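3.2 Serial publication and the boy hero

The corpus for this section consists of 14 adventure novels issued in weekly parts by the Skolthorpe press and later bound as single volumes. Each was read first in its serial form, and chapter breaks were compared with those of the bound edition. Harahap's earlier survey treated the two forms as equivalent. The comparison does not support that view. In 11 of the novels, at least one chapter was divided, merged or moved before the book went to print, and the changes fall mainly in the middle third of the story.

The most common change is the removal of a recap. A serial reader who had missed a part needed to be told again why the young hero had left home and who was following him. In The Pilot of Irkent, this matter is repeated at the head of nearly every part, and the bound text keeps only the first instance. The resulting chapters are shorter and begin in the middle of the action.

Figure 3. Textile surfaces, first view.
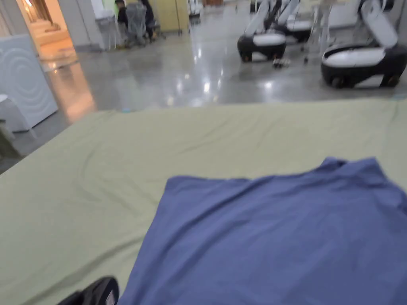
3.3 Treatment of historical sources

Most of the novels draw on a small number of printed histories. Borrowing is heaviest in battle chapters, where passages of up to 200 words follow the source closely, with changes limited to tense and the insertion of the hero's name. Faizal Harahap has described this practice as "dictation from the shelf," and the Pladholm letters confirm that the publisher both knew of it and allowed it. One letter, written in June, asks only that the borrowed matter be kept under 600 words per part.

Figure 4. Textile surfaces, second view.

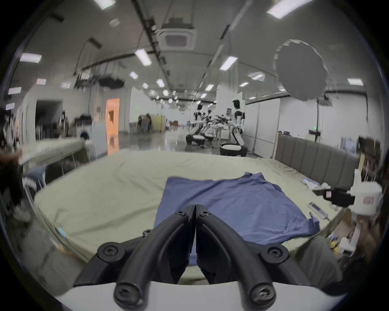

Domestic chapters show a different pattern. No printed source was identified for the opening scenes at home or for the return that closes each book, and the prose in these chapters is plainer, with shorter speeches. The Ait Brahim trilogy is the main exception. Its home scenes repeat phrases from a travel memoir listed in the publisher's accounts, although the order of events has been altered. These passages are coded separately in the tables that follow.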